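Home builds > Teaching an arm to fold laundry
Page 2

cluten
Progress on the folding project. The two-armed robot is still a pile of parts, so I'm working on the training side first, with a pair of hand-held grippers and one blue cloth on the bed. I've recorded 27 folds and I'm going for more on Sunday. The arms come after that.

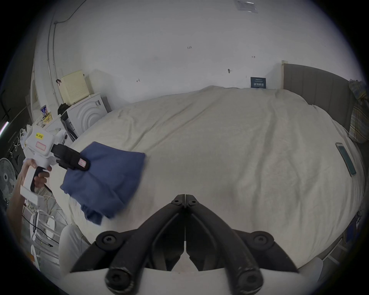
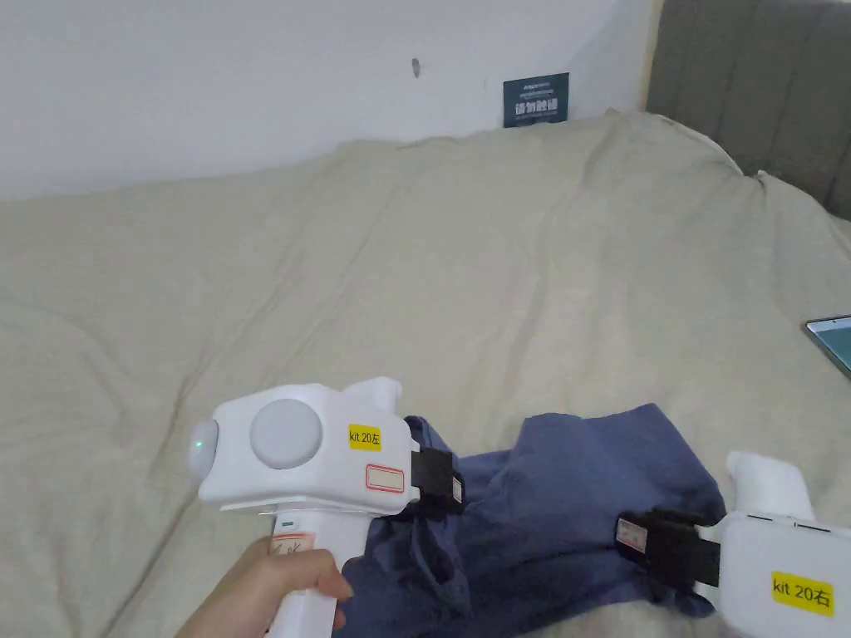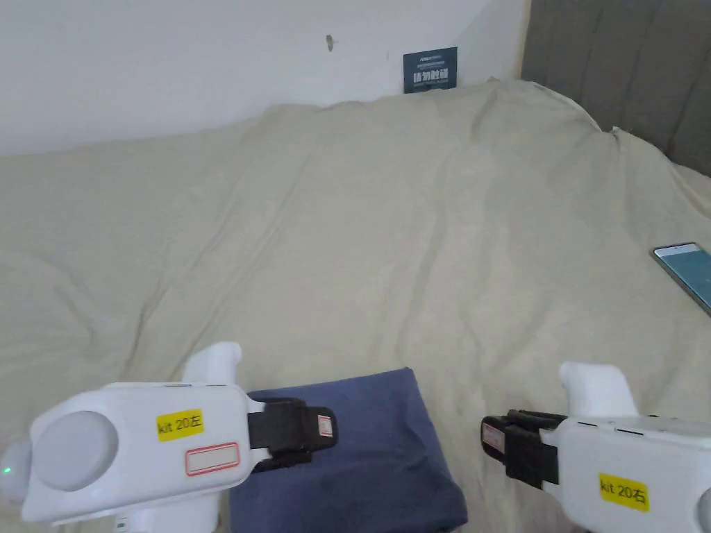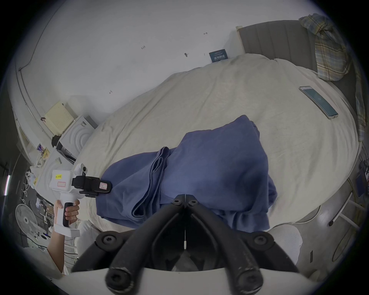
Same blue cloth in all four. First and last are gripper camera views, middle two are from the head camera.

doter_west
I'll be the grump. 27 folds of one cloth on one bed gets you a robot that folds that cloth on that bed. Move it to the couch and see what happens.

cluten
Sure, that's the plan for later. I want one thing working first.

gralluler
Doter is being harsh but I mostly agree. I did 16 sessions with towels last November and my arm could fold exactly one towel. Also, a bed is a terrible surface. Every wrinkle in that sheet is something the jaws can grab along with the cloth. Use a table.

o_riain
Disagree about the table. People dump laundry on beds. If it only works on a hard flat top, what good is it in a house?

gralluler
It's good for finding out if your grip is any good before you add a mattress to the problem.

doter_west
And what does the arm build cost by now? I can fold a shirt in 5 seconds for free.

cluten
Not posting the cost, my wife reads this forum. I'll try 12 folds on the kitchen table and compare.

doter_west
Fine. Post the failures too, not just the good ones.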